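October 25, 2020

I never thought I'd write a whole post about an oversight hearing, but I sat through all of the Plirkbridge one last night with a bowl of popcorn and I loved it!

Quick catch-up if you missed September. The council is looking into whether the mayor's office held back the Jorton road money until the town dropped its complaint over the ferry contract.

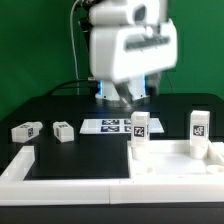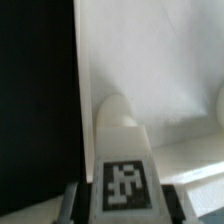
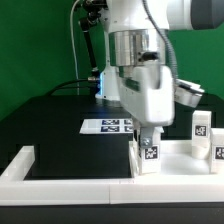

White robot arm, green wall.

So, the hearing. Delphine Pennington ran the mayor's scheduling for years, and she was on the stand for most of the evening. She brought her own notebooks – paper ones, with tabs – and read straight from them. According to her, the Jorton payment was signed off and ready to go, then pulled back the same afternoon after a phone call she wasn't invited to join. The room got so quiet I turned my laptop up to 100 to make sure the sound hadn't died.

Then came Fitzgerald Yazzie, the council member from Pollau, and wow, can that man ask a question. He had 19 minutes and used every one of them. No speeches, just "who told you that?" and "when?" over and over. The mayor's lawyer objected 13 times (I kept a tally on the back of an envelope) and got almost nowhere.

Do I think it ends in a removal vote? I really don't know. The charter is murky, and section 69 can be read two ways. But please watch the next session if you can. It streams free on the council page, and the comments are a riot.

More after the mayor's side gets its turn – I'm already stocking up on popcorn.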